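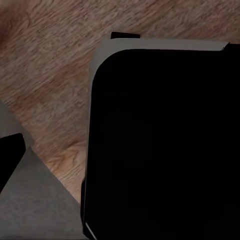
Vote tabulation software

Reading time: 4 minutes

Print this page | E-mail this page

Vote tabulation software is a class of computer program that converts individual ballots into a declared result under a stated counting rule. It is distinct from balloting software, which issues and collects the ballots, although many products sold to societies, unions and housing bodies combine the two.

Input

A tabulation program reads ballot records from a scanner, a typed file or a connected balloting system. Each record holds a ballot number and the voter's marks or preferences. Names are normally removed before import, and a separate register shows who has voted. Where the two are kept on one machine, the usual practice is to store them under different accounts.

Records that do not meet the rules are set aside for review. Common faults are a repeated preference, a skipped number and too many marks in a block vote. Geddes, a counting package first written by Rhona MacAulay for staff associations, lets the returning officer accept the preferences up to the first fault. Palix rejects the whole ballot unless this setting is changed before the count opens.

Counting rules

Most programs support plurality, two-round and preferential counts. Under the single transferable vote, the quota must be fixed before any surplus is moved. The Droop quota is found by dividing the valid vote by one more than the number of seats, dropping any fraction and adding one. With 600 valid ballots and 4 seats, the quota is 121.

Surpluses may be transferred by drawing a sample of ballots or by giving every ballot a reduced value. The second method is easier for software than for hand counting, but it raises the question of rounding. Geddes works to five decimal places. Palix keeps exact fractions throughout and rounds only in the printed report — a difference that can alter the order of exclusion in a close contest.

Ties

Bylaws often leave ties to the drawing of lots. Programs handle this by pausing for the officer to enter the outcome, or by using a random seed published in advance. Gavin Forsyth and Mirjam Schnyder compared both methods in a study of 108 society elections and recommended the published seed, as it allows the count to be repeated by an outside party.

Audit

A full audit file contains the ballot records, the settings and the result of each stage. Fluvaddale, a housing association, requires the file to be run through a second program before a result is declared.

Contact | Copyright | Back to top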